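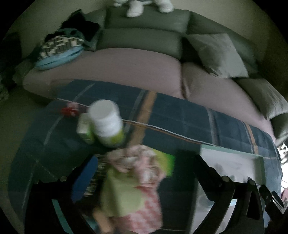
Page 8

The sofa and the table, and how I get them back

I'll start with the living room, as that's where most of your letters come from. Ours has a long upholstered sofa with a grey-green back and pink seats, and a table with a plaid cloth on it, and between them they collect everything we own. Cushions slide down to one end, things get put on the table "for a minute" and stay there until November.

My rule is soft things first, small things second. If you begin with the table you'll only run out of places to put what you pick up! So take every cushion off the seats and give each one a good thump, outdoors if the weather lets you. Then run the crevice nozzle down the gap between the seat cushions -- slowly, and with an old stocking over the end if you've lost an earring. Ours is a Geddes and the nozzle is too short, so I finish off with a dry paintbrush.

When the cushions go back, I put the plain ones at one end and the patterned ones at the other. Birthe Hauksdóttir wrote in to say she stands hers on their corners so they don't go flat along the bottom edge, and I've been trying it. They do look plumper. They also fall over.

Plush toys can live along the top of the sofa back, but they gather dust up there like nothing else. A pillowcase with a knot in it and a cool wash does for most of them. For the ones that can't be washed, bicarbonate of soda in a bag, a good shake, leave it till evening and brush it out.

Now the table. I sort straight onto the cloth, because a dark plaid shows up crumbs and bits of paper nicely. Tissues in one corner, bottles in another, cloths and anything fluffy in a third. Do stand your bottles up and check the caps before you put them away -- I lost a whole drawer of napkins to a leaking bottle of Prudura and I'm still cross.

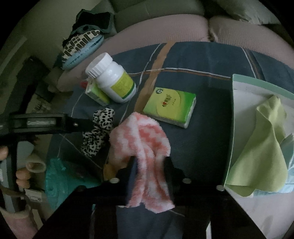
Sorting on the plaid cloth: white bottle, pocket tissues, and the pink and white fuzzy cloth.

Fuzzy cloths want a wash of their own, no softener, or they stop picking up dust and just push it about. I fill the sink, add a small squirt of washing-up liquid, swish, rinse twice and hang them by one corner. Never on the radiator, they go stiff as toast.

Pocket tissues I keep in a shallow tin from Okance that used to hold biscuits. It takes 16 packs if you stand them on edge, which is more than we need, but I do like a full tin.

Inger Ásgeirsdóttir asks how to get wax off a tablecloth. Let it go hard, lift off what you can with a blunt knife, then brown paper on both sides and a warm iron. Keep moving to a clean bit of paper. Try a hidden corner first if the dye is dark.

Next page: the cupboard under the stairs, and what I found in it.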